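Ticket 134: Replacement sleeves for the hand, and what do we budget for spares?

Hi all, me again! Opening this under Purchasing and Hardware both, as it's half of each. We've got the Koskela hand doing its soft furniture work over the beige seat fabric, and I need to get a parts order in before the May cutoff.
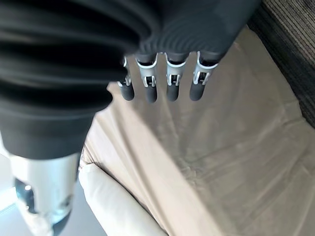

What I'm asking for

The black ribbed sleeve is what I worry about most. It bunches up in thick folds over the hand, and every job on upholstery means more rubbing. I'd like 2 spares on the shelf (one to fit, one to sit there making me feel better). Then 4 fingertips, so we can swap a full row in one go and keep them matched.

Quotes so far

Cenel wants $94 a sleeve and can ship right away. Bamier is cheaper, but they only sell the sleeve in a kit with wrist clamps, and we have a drawer full of those already! Still waiting on Vultura for the fingertips. I've emailed them twice.

Update, 10:40 a.m.

Vultura wrote back! They need the part revision off our original invoice, so if anyone knows which folder that's in, please shout. I tried Equipment and Equipment (old) and got nowhere.

Update, 3:15 p.m.

Found it, it was filed under Furniture. Sent it over. Finance says the sleeves can come out of the repair line, so I'm going with Cenel for those today. The fingertips have to wait for a proper quote.

Status: sleeves ordered, fingertips pending. Leaving this open.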